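## 4. Who gets to say a ship is dead?

By this point I had a pretty good handle on how ships get born in the Kondilitz fleet. Somebody wants a command, somebody else runs the campaign, they haggle over the number of gun decks, and a page goes up. Section 3 covered all that. What I had not planned for was how much harder it is to get rid of one! I came into the archive looking for launch threads and kept falling into arguments about wrecks.

So I went back and read the loss threads too, 134 of them, start to finish (with snacks). By "loss thread" I mean any play-by-post thread in which a named ship is destroyed, abandoned, captured or otherwise written out, whether or not the players later took it back. I left out ships that only ever appeared in someone's backstory, although I'll admit a few of those backstories were better than the main campaign.

### 4.1 The Cisneros problem

The case everyone brings up is the Cisneros. She was a heavy carrier, she had been in play longer than most of the people writing her, and she went down in the closing posts of a campaign against the Flitano Reach. The loss post is lovely. The captain stays aboard, the last shuttle gets off with its hatch half shut, and the reactor goes. I read it twice and then had to go do something else for a while.

The trouble is that three other players still had characters on board. One of them was away and hadn't posted in weeks. When she came back she found her chief engineer dead in a paragraph she hadn't written, and she did what I think a lot of us would do, which was to post a scene set in an escape pod. The campaign lead said the pod couldn't exist. She said the deck plan showed it. He said the deck plan was from before the Stovov refit. And off they went, for pages, about whether the Stovov yards had taken the aft pods out or just moved them.

I love this argument. I've quoted bits of it at parties. On the surface it's a fight over a shipyard's paperwork, and everybody in it plays along and cites the refit page as if it were a real document from a real yard. But the thing they care about is consent. Can one writer kill another writer's character by blowing up the floor she's standing on? The fleet's rules at the time covered duels, illness and boarding actions, and didn't say a word about hull loss.

Older groups I looked at tend to leave this to the campaign lead. Kondilitz went the other way, and after the Cisneros it started asking for a sign-off post from every player with an active character aboard. You can see the change in the writing right away. Loss posts get longer, they name more people, and the ending is often split between several authors, each of whom gets a paragraph of corridor to run down. I find the later ones a little crowded, to be fair. The Cisneros post had one voice and it hit like a truck.

**Figure 4.** Two robot arms on either side of an open jewelry box. 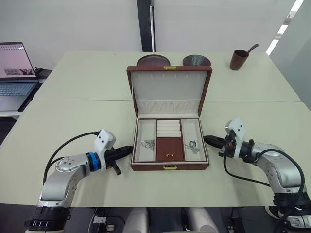 Ezequiel Sandoval, who read a draft of this section, wrote back that I was being too kind to the sign-off rule. In his view it made losing a ship so much work that people simply stopped doing it, and the fleet filled up with old hulls that had no crew and no plot. He would rather have had a few more hurt feelings and a few more good explosions. He also told me the refit page was edited during the argument, and that I should go check.

I did go check, and he's right. The line about the aft pods was added while the thread was still running. I can't tell from the page history who was right about the pods to begin with, and I've decided I'm fine with that. It does mean I should be careful about treating the ship pages as a record that sits outside the play. They get written in the heat of it like everything else.

On the bigger point I'm only partly with him. Ship losses did slow down after the rule came in, but the fleet was also getting quieter in general by then, and I don't have a clean way to pull those two apart. There were around 60 ships on the active list when the rule passed, and plenty of them were already parked. Melquiades Zavala suggested I look at captures in place of losses, on the theory that players who couldn't sink a ship would let it be stolen. That was a great tip. Captures do become more common, and they have a nice loophole: a captured ship needs no sign-off, so long as the crew is "held" and not killed. Some of those crews have been held for a very long time.

### 4.2 Coming back

Then there are the returns. A ship that has been properly lost, signed off and mourned will sometimes just turn up again, drifting, lights out, with a strange signal coming off the hull. Players call this "a tow." I counted a return only when the same name and the same hull came back, which leaves out every Cisneros II and Cisneros-A (there are several, and they don't agree with each other).

Tows are mostly started by somebody who joined after the loss. That surprised me at first. I had assumed it would be the original crew, missing their old home. But the old crew has usually moved on to other commands, and it's the newcomer, who has only read about the ship, who wants to walk around inside her. The original players then show up in the replies to correct the color of the bulkheads.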